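The Second Read Is Where I Fall for the Sidekick

So I finished rereading the Umdale books last night, all 4 of them, and I have to confess something. I no longer care about Henao. At fifteen I would have followed that man into a swamp (and he does spend most of book two in a swamp, so this was not an idle promise). He broods, he rides off without telling anyone, he comes back with a scar and a better coat. I had his big speech from the harbor chapter copied out inside my locker door.

This time I kept flipping ahead to find Stukemel.

If you haven't read them, Stukemel is the ferryman. He has a bad knee and opinions about soup. He gets maybe 20 pages in the first book, and I remember skimming most of them to get back to the sword fights. But he's the one who waits at the landing all night in the sleet, and when Sirus finally turns up he doesn't make a speech, he just moves over on the bench. I cried! Over a bench!

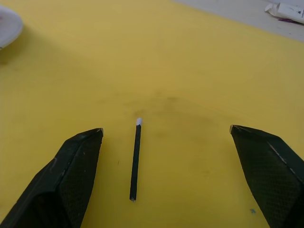
I messaged my friend Dilek Soylu right away, because she gave me the first book for my birthday 20 years ago and I felt she should take some responsibility. She wrote back that she had always been a Stukemel girl and had been waiting for me to catch up. Marlies Hämmerli from our book group is still firmly Team Henao and says I'm just getting old. Could be – I did notice that I worried about everyone's wet socks.

What I can't work out is whether the author meant it. Henao gets all the good lighting, if a book can have lighting, and the whole last chapter is his. Then again, Sirus keeps the ferryman's old lantern through all that traveling, and she loses pretty much everything Henao ever gives her. I missed that completely the first time.

Anyway, I'm starting the prequel next. It opens 4000 years earlier, so no ferryman, which I'm already a bit sulky about. Tell me in the comments if there's a side character you skimmed past as a teenager and went back for later. Dilek says she has a list.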